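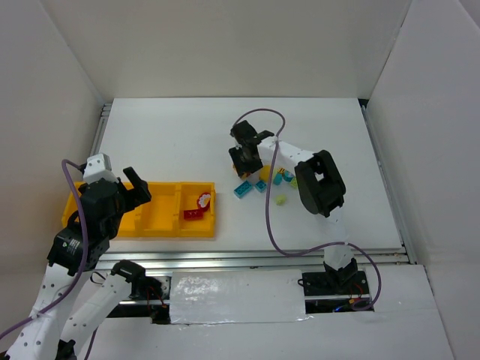

Fig. 1. Divided bin on the bench, a small cluster of bricks on the surface beside it.

Week 5 handout: Sorting small parts (or, how I learned to love a tray with dividers)

Updated 26 August 2024. Bring this to the workshop please, because I only print a few spares.

Last week we finished with storage at the scale of a whole room, and I promised we'd come down to something you could hold in your lap. So this week it's toy bricks. I know some of you signed up for the Early Learning Spaces unit expecting more theory and less plastic, but bear with me! Most of the arguments I've had in toy libraries over the years were over tubs, and what goes in which tub, and who put the flowers in with the wheels.

1. The tray

Have a look at the bin in Fig. 1. It's long and shallow with raised rims, and there are dividers inside, so you get separate compartments in the one tray. I like this shape a lot. A child can see the floor of it. With a deep tub you get what I call the rummage - two arms in up to the elbow, a terrible racket, and half the contents on the carpet before the one piece they wanted turns up.

The colour is worth a word too. A bright yellow-orange bin on a white surface is easy to find, and easy to aim for. Where it gets tricky is with yellow or orange pieces, which can more or less vanish against the floor of the tray. Red on orange is all right in good light. If your collection is heavy on the warm colours, try a grey or white tray and see whether your sorters speed up.

2. What counts as "the same"?

There are two pieces in the right-hand compartment in the figure. One is red with a white flower shape that has a yellow-orange centre, and the other is a dark red rectangular brick. Do they belong together?

If you're sorting by colour, yes, probably, though somebody in every group will tell you that red and dark red are different colours, and they've got a point. If you're sorting by shape or by what the piece is for, then no, the flower one goes off with the decorative bits and the brick goes with the bricks. I've run this discussion with four-year-olds and with adults and I couldn't tell you which lot got more heated.

The terms I use in this unit (please use them in your write-ups as well):

Key - the one thing you're sorting by. Colour, shape, size, set.
Second key - what you sort by once the first key is done. Leave it alone until then.
Strays - anything that doesn't fit the key. Strays need a home of their own from the very start, otherwise they end up in whichever compartment is closest.
Float - an empty compartment kept empty on purpose. The middle compartment in Fig. 1 has nothing in it, and I'd be tempted to leave mine like that until I knew what the strays looked like.

3. Working from a cluster

Beginners tip everything out. I used to do it myself! With a collection of 3000 pieces, which is what our Grimau tubs hold between them, tipping out means you've lost the bench, the floor and most of the afternoon. Scoop a small cluster onto a clear surface, sort that, scoop again. You'll feel slow for the first ten minutes and then you won't.

Keep the surface plain. White is good. Patterned tablecloths are murder on the eyes, and so is that speckled benchtop in the Cellititz room, so if you're rostered in there grab one of the big white boards from behind the door.

Put the tray on the side you don't reach across with. I'm right-handed, so mine goes to the left and a bit forward, and the loose pieces sit to the right. Swap it around if you're a leftie.

4. Labels

Picture labels for under-fives, always. For older kids and for adults, a word is fine. Stick the label on the rim where it can be read with the tray full. I've seen some lovely labels on compartment floors, completely buried.

And please don't label until you've sorted at least 500 pieces. Your first idea of the categories is nearly always wrong. Mine had a whole compartment for "windows" and I found eight.

5. In the workshop

You'll be in pairs. Each pair gets one divided tray and a bag of 195 mixed pieces. Sort once by colour, tip it back, then sort again by any other key you like. Write down where you disagreed, and what you did with the strays. I'm not timing you and I don't care who finishes first.

If a piece is sticky, pop it in the Cloroment bucket by the sink and carry on. Don't try to scrub it on the spot.

Write-up is one page, due before the next class. A sketch of your tray with the keys marked would be great, and messy pencil is fine.

Reading: the Bondarchuk toy library notes, sections on shelving and returns. You can skip the bit on puzzles, we did that one back in February.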